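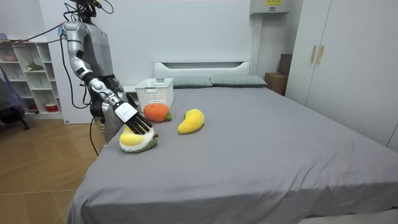 A humanoid robot at Arketar's practice bedroom, with one hand on a plush durian.

Can a robot tidy the bedroom yet? Sort of, if you're patient

I spent Wednesday morning at Arketar, a small outfit that has been trying to teach humanoid robots to do the chores the rest of us put off until company's coming. I went in hoping to hear that I'd never have to pick up a stuffed animal again. Well, not this year!

The chore of the day was clearing toys off a bed. My four-year-old can do it (she won't, but she can), and it's still a big deal for a machine. Soft things squish, they roll, and a plush carrot doesn't give the fingers much of an edge to grab. The team told me they've logged 1,981 tries at the toy pickup since September, and 789 of those went start to finish with no help from a person. I did the math in the parking lot and it's a bit under 40 percent, which I thought was pretty good until I pictured my own living room.

Shop floors are further along. Over at Ultlow, a parts warehouse across town, a simpler machine on wheels has been moving bins for 2 years now, and the shift crew I talked to mostly complained about it blocking the aisle. But bins are hard and square and they're always the same size, and my laundry is none of those things.

Arketar says folding sheets comes next, and after that a trial in a few real apartments run with a rental company called Tsoukalas. No price yet, and no date anybody would give me. I asked whether it could do a fitted sheet and got a long laugh, so I guess I'm still on bed duty for now.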